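The Breakfast Table Display at Merkside
Gallery page, October

Merkside Hall gave over its back room to table settings again this fall, on the theory that people will look at an ordinary breakfast if you hang some cloth behind it. I had my doubts. Over 400 visitors came through anyway, and a fair number of them stayed longer than I did. Javiera Painemal arranged the tables and Halvard Forsberg wrote the sheet that went with them. The sheet promised "the honest morning meal." I read it twice and still can't say what a dishonest one would be.

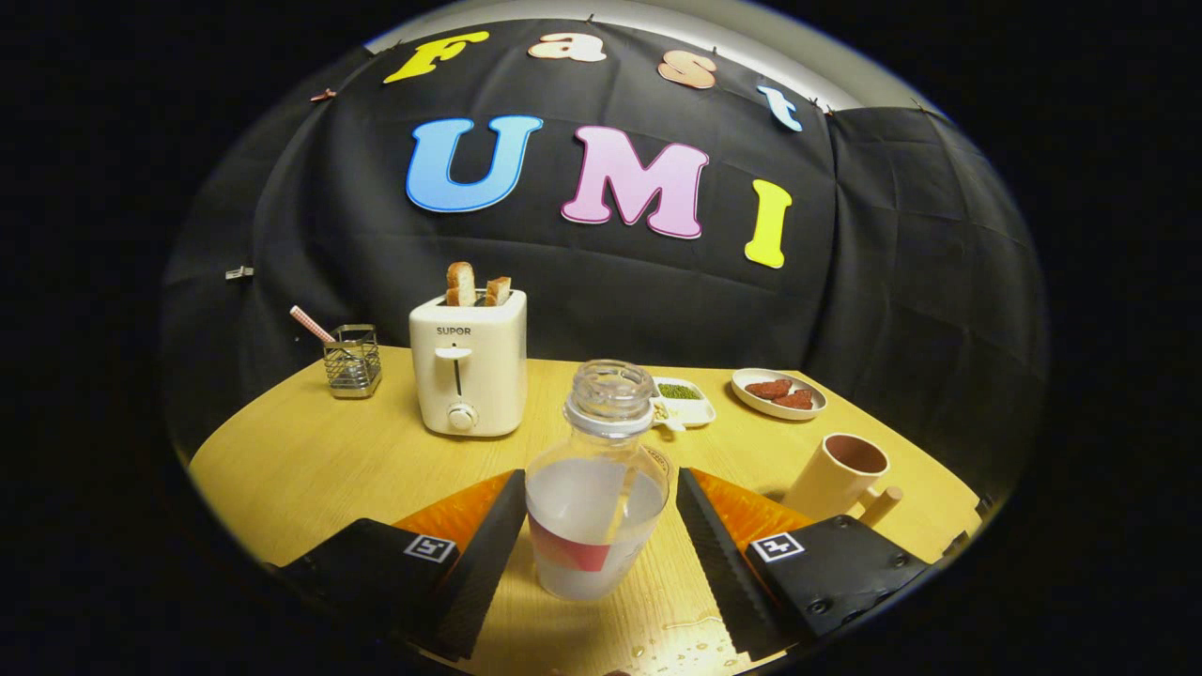
Breakfast displays usually fail on the food, and I went in expecting fruit nobody would eat before noon. The sheet calls this one "a start to the day for anyone." Toast I accept. Two slices standing up in a white Supor toaster is a breakfast, and the browner one on the left is how I'd want mine. The green mung beans in their little white dish are harder to believe in at that hour. Forsberg says plenty of people eat them in the morning, and he may be right, but I'd want them cooked and in a bowl. The mug I have no quarrel with. A yellow table against black cloth does make everything look more important than it is, and I suspect that was the plan. I would have ironed the cloth.

Visitors were asked to vote for a favorite table on slips of paper, and 24 of them wrote in the coffee stand by the door instead. Essam Lamrani, who ran the stand, was pleased. Painemal was less so. She wants twice the space next year and a longer sheet. I'd settle for the same room, a shorter sheet and some butter.

Words by Birger Sjögren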